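Search this site Go

Combat Sports Studies, Handout 2: How a Bout Is Scored

A boxing round goes to the judge's preferred fighter 10-9 in most cases. A knockdown usually makes it 10-8. Judges look at clean punches first, then effective aggression, defense and ring control.
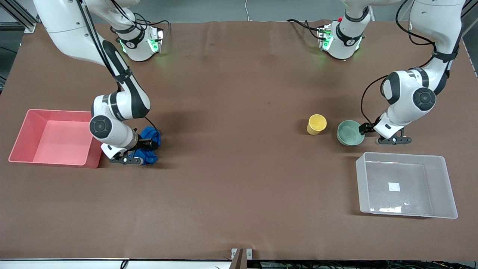 Amateur bouts are shorter, so one slow round costs more. Take the Leveletti v. Mac Giolla bout from class. Leveletti landed 62 punches to 48 and still lost on two of the three cards. Read your round notes again before the May quiz and mark where you disagreed with the judges.

Bring your scorecards to the next class.

Contact: Pádraig Moriarty | © Jascombe College | Back to top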